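Plendholm workshop moves to two-handed fitting work

Jan 5, 2022

Members of the shared workshop at Plendholm have started fitting trials on Wudar, the two-handed robot they have been building since September. The task is a plain one: a black cylinder on a square base has to meet a white block with a round hole through it, with one hand on each part.

The build uses a pair of humanoid hands on perforated black forearm housings, joined by metal wrist couplings. Control software is an in-house package called Kulkarni, which sends finger targets to both hands from a single clock. An earlier version ran each side separately, and the hands drifted out of step during longer runs. 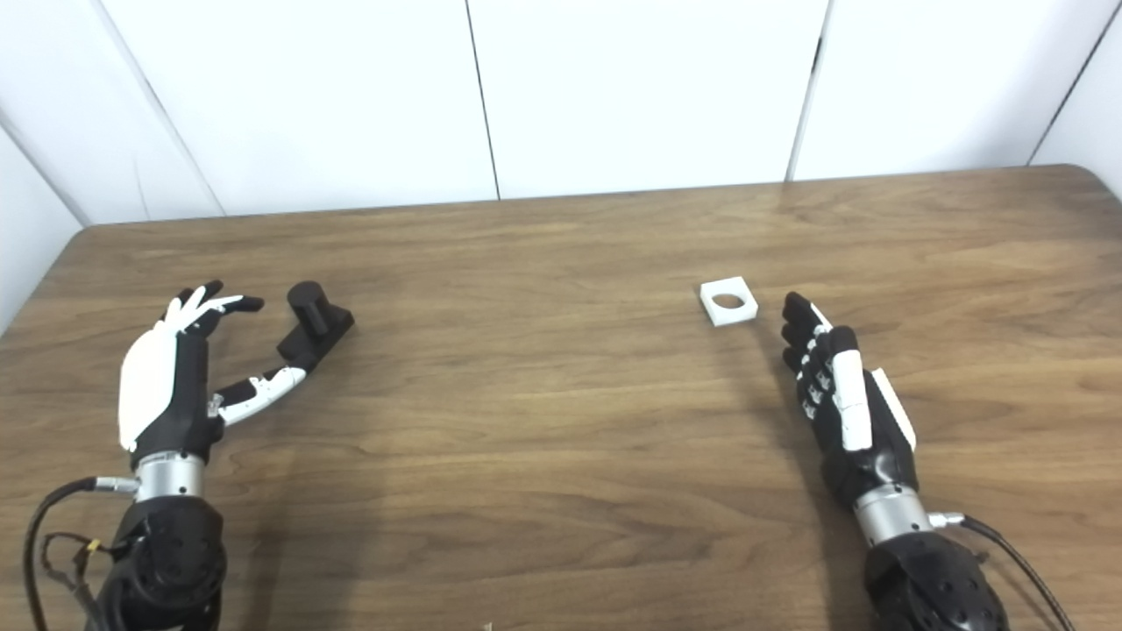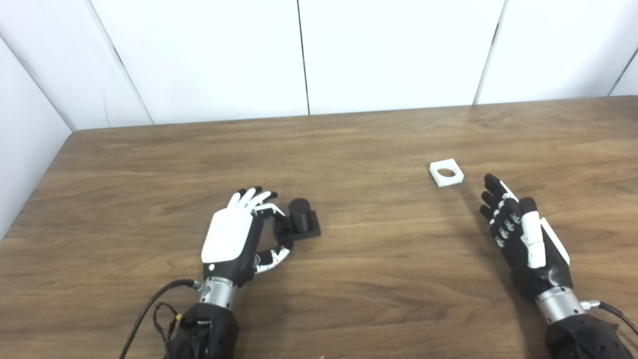 Wudar's hands over the table, with the black cylinder on the left and the white block nearer the right hand.

The group's log lists 416 attempts so far, of which 239 ended with the parts joined. Most of the failures were put down to the angle of the block at pick-up — a small error there is carried through to the fit. Thumb calibration accounts for much of the rest, and is now repeated every 300 cycles.

Work on the wrist cabling comes next. The present runs are to be shortened and clipped to the forearms before the robot is taken to the Umholm makers' meeting, where it will be shown for 2 days. The control code will be released after that, along with the drawings for the forearm mounts.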